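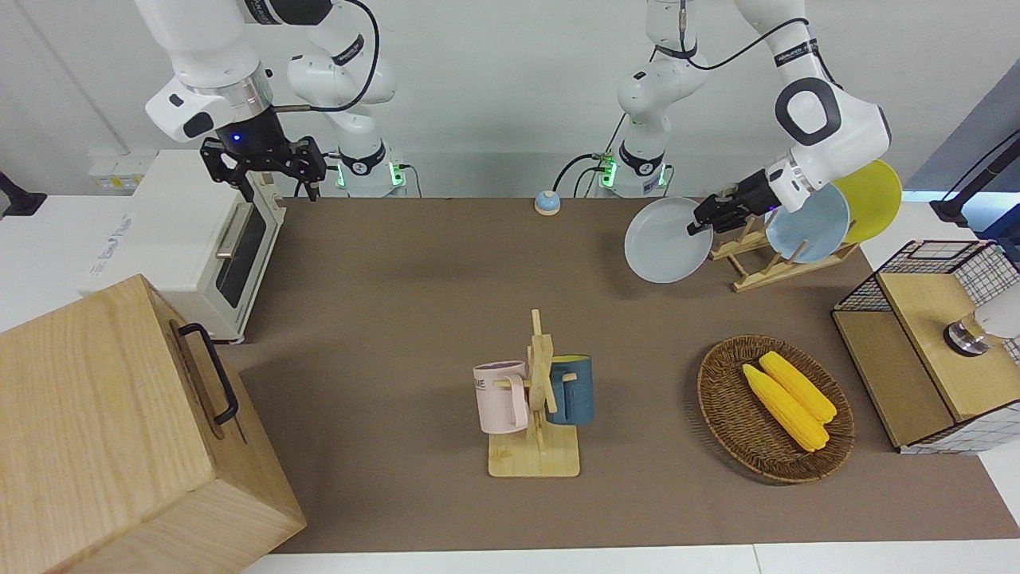 Open day at the Chraibi workshop: your questions

The next open day is on Friday, October 2024. Doors open after lunch and the last demonstration starts well before we close. Most of what people email us about is covered on this page.

Do I need to book?

Yes, for the demonstrations. You can walk in and look round the Ornex display without a booking, but the table can only be seen properly by a small group. Each session has 36 places. If you can't come, please cancel so that the place goes back into the list.

How long does a session last?

Allow the best part of an hour. There is a short talk first, then the two arms are run at the kitchen table, then you can ask the operators whatever you like. You are free to leave between parts but please not during a run, as the door is right behind the safety line.

What will the robots be doing?

Handling ordinary kitchen things. The table has a dish rack with plates, a mug tree, a toaster oven and a basket of corn on it, and the arms work from either side. The talk covers how a two-fingered gripper deals with something thin and smooth, such as a plate, and why the rim is the usual place to take hold of it.
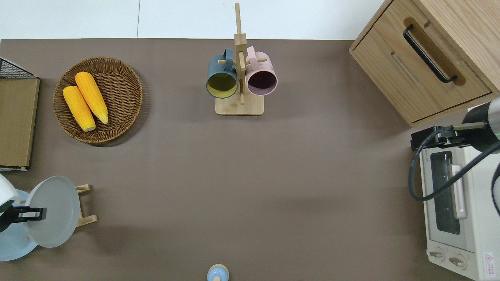
The kitchen table, with a mug tree at the back and one gripper over the toaster oven.

Is it fast?

No. Visitors who have seen factory robots on television are sometimes surprised. Pumaleck, the project this work belongs to, is about household tasks, and we run the arms at a pace where an operator can stop them in good time. A plate may take a while to get from one place to another.

Does it always work?

No. Grippers miss and plates slip. If a run fails we stop, put the table back as it was and try again, and you are welcome to ask what went wrong. We don't swap in a recorded video.

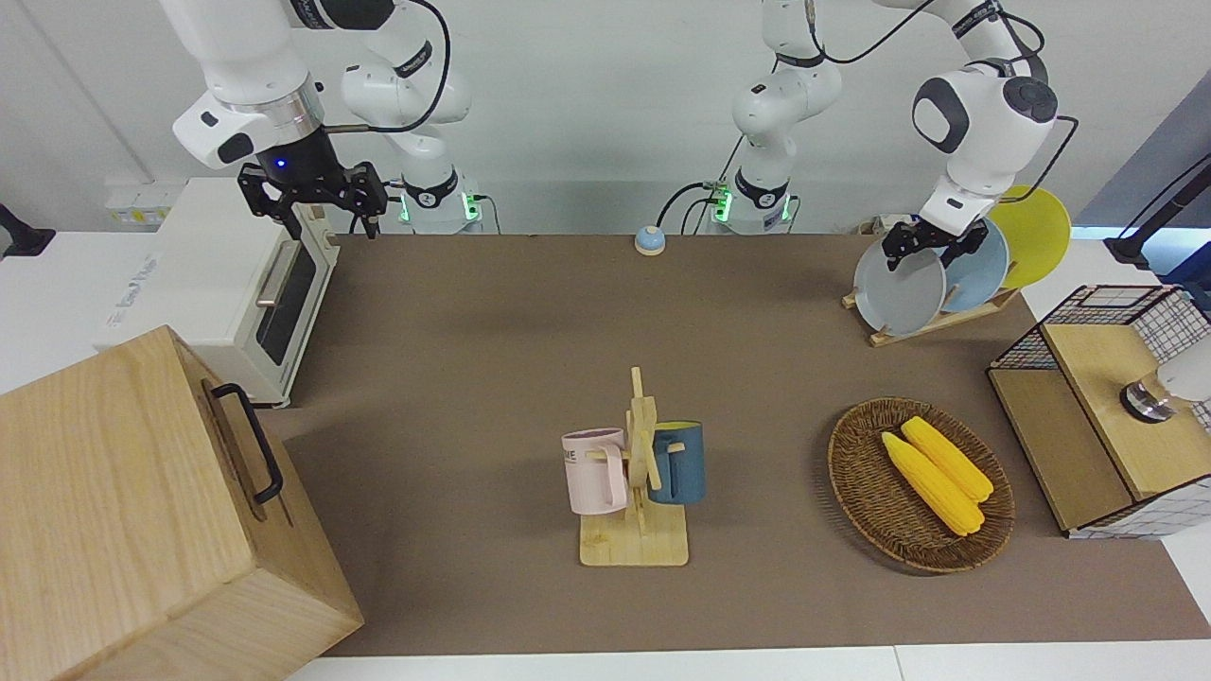

ON THE DAY

Where do I stand?

Behind the yellow line on the floor. There are two rows of benches, and the front row is kept for children and for anyone who needs to sit. Wheelchair users can come in by the side entrance, which has no step. Ring the bell there and someone will let you in.

Can I touch the arms?

Not the ones at the table. There is an unpowered gripper on the Ornex display which you can open and close by hand, and that one is there to be handled.

Can I take photographs?

Yes, but no flash while the arms are moving. Please ask before photographing other visitors or their children.

Is it suitable for children?

From school age up, we think. The talk is the dull part for younger ones – you can bring them in late if you tell us at the desk. Under-12s need an adult with them the whole time.
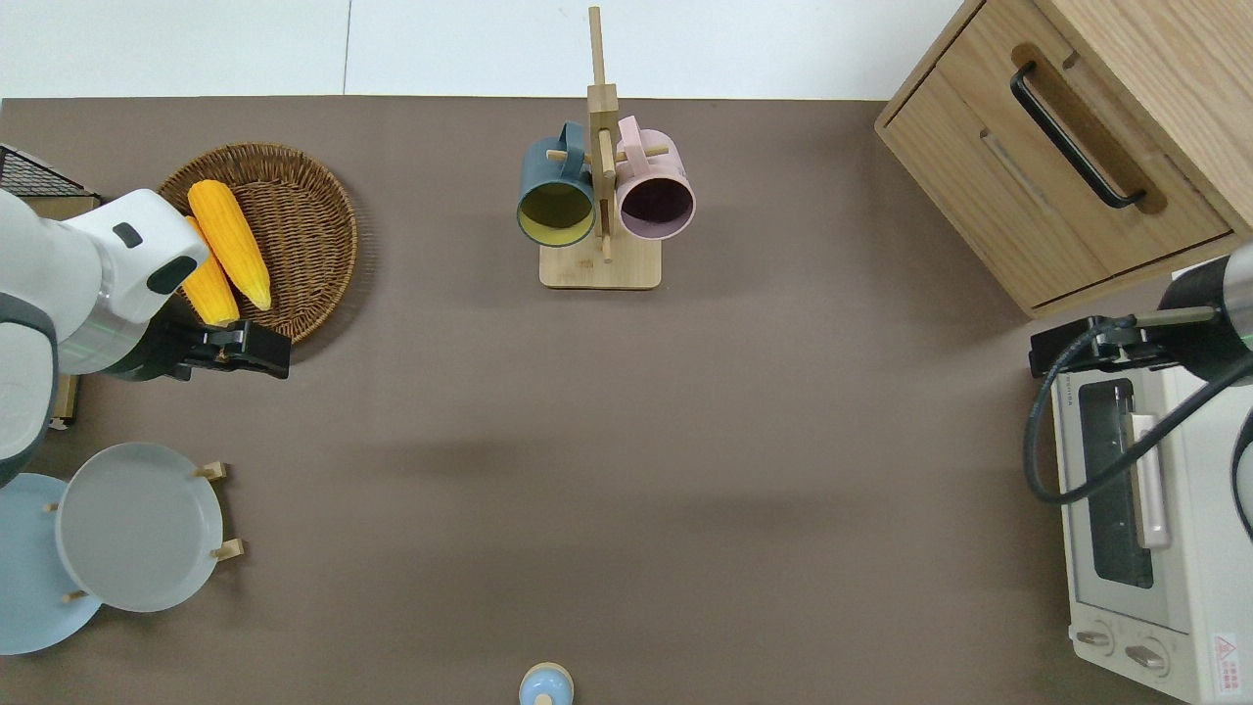 We do ask that children stay seated during a run. The arms keep to the table, but people moving about near the line mean the operator has to pause, and then everybody waits.

Is it noisy?

Not very. You will hear the motors, and now and then a knock when something is set down hard. Ear defenders are available at the desk.

How do I get there, and can I park?

The workshop is at the far end of the Clalel estate, past the tile warehouse. We have 4 parking spaces and they are kept for blue badge holders. Everyone else should use the public car park by the estate gate – it is nearly 3 minutes on foot, on a level path.

Is there anything to eat?

Tea, coffee and biscuits in the front room. Please leave drinks there when you go in to the demonstration.

Can I bring a school group?

Not on the open day itself. Group visits are arranged separately, on weekday mornings in term time. Write to us with the age of the pupils and a choice of dates.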